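Unit 4: Interior Cleaning, Door Openings and Glass Edges
Vehicle Care and Valeting, course handout
Prepared by Danuta Śliwiński; revised in August by Telma Henríquez

4.1 Scope

This unit covers the parts of the cabin that a standard vacuum and wipe-down misses: door and window seals, the trim around the glass, and the strip where the windshield meets the dashboard. Seats and carpets are in Unit 3. Read the Grgić product sheet before the practical.

4.2 Order of work

Work from the top down. Headliner edge first, then the upper trim, then the seals, then the base of the windshield. Remove all small items from the dashboard before any liquid is used and put them in the numbered tray. Spray the cloth, never the trim – overspray on the inside of the glass leaves a film that shows up in low sun. 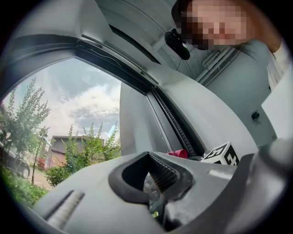 Rubber seals hold grit in two places, along the lip and in any surface texture. A smooth seal can be wiped in one pass. A seal with a fine toothed texture, such as the black strip running diagonally along the opening, needs a soft brush drawn along its length before the damp cloth. Check the adjoining trim for wiring before brushing; a thin wire follows the inner edge of the curved trim in the same view, and bristles can lift it. If a wire is already loose, stop and report it on the job card.

4.3 Dilution and drying

Interior cleaner is mixed at 4 ml per 221 ml of water. Stronger mixes dull matte plastic. Seals are dried by hand with a clean cloth, doors open, and dressed only when fully dry. Dressing is applied thinly and kept off the glass.

4.4 Assessment

The practical is marked out of 85. Marks are deducted for residue on glass, disturbed wiring and missed seal corners. Bring your own brush and two cloths. Questions on marking go to Azra Jurić.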